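Magazin > Leben > Kleiderschrank

Mode Wohnen Reisen Essen Abo

Suchbegriff eingeben Suchen

Mein Jahr mit fast nichts Neuem

Angefangen hat es mit einer Jacke, die ich zweimal besaß. Zweimal! Gleiche Farbe, gleiche Größe, die eine im Flur, die andere noch in der Tüte unterm Bett. Da war mir klar, dass ich eine Pause brauche, und zwar eine richtige. Ein Jahr lang wollte ich nur noch gebraucht kaufen (Unterwäsche ausgenommen, so weit geht die Liebe dann doch nicht).

Vorher habe ich ausgemistet und gezählt: 219 Teile, Socken nicht mitgerechnet. Bei mindestens der Hälfte wusste ich nicht mehr, wann ich sie zuletzt getragen hatte. Besonders peinlich war der Stapel mit den Pullovern, alle dunkel, alle kratzig, alle im Ausverkauf erwischt.

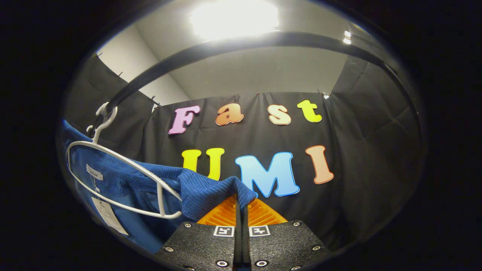

Strick in Blau geht immer.

Im Mai war ich dann zum ersten Mal bei Limitz, dem Secondhandladen hinter dem Bahnhof. Ich gebe zu, ich hatte Mottenkugeln erwartet! Stattdessen lief Musik, und ich stand zwei Stunden vor den Kleiderstangen und vergaß mein Mittagessen. Am Ende ging ich mit einem Wollmantel für 39 Euro nach Hause und war so stolz, als hätte ich ihn selbst genäht. Seitdem fasse ich übrigens alles an, bevor ich aufs Etikett schaue. Die Finger merken viel schneller als die Augen, ob ein Stoff etwas taugt.

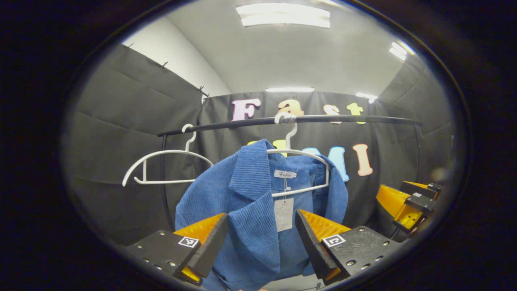 Schwieriger wurde es mit dem Anpassen. Gebrauchte Sachen sitzen halt selten auf Anhieb, und meine Nähkünste enden beim Knopf. Zum Glück gibt es bei uns um die Ecke die Änderungsschneiderei Lâm, wo man mir inzwischen schon an der Tür ansieht, dass wieder eine Hose zu lang ist. Im ganzen Jahr habe ich dort und in den Läden zusammen rund 262 Euro gelassen. Früher war das ein mittelguter Samstag, fürchte ich.

Rückfälle? Einer. Ein Schal von Fulamari, nagelneu, im Schaufenster, es regnete und ich hatte schlechte Laune. Ich trage ihn ständig und bereue gar nichts. Das zweite Jahr läuft jetzt, und für den Herbst suche ich noch Stiefel in 40, gern braun, bitte ohne Absatz.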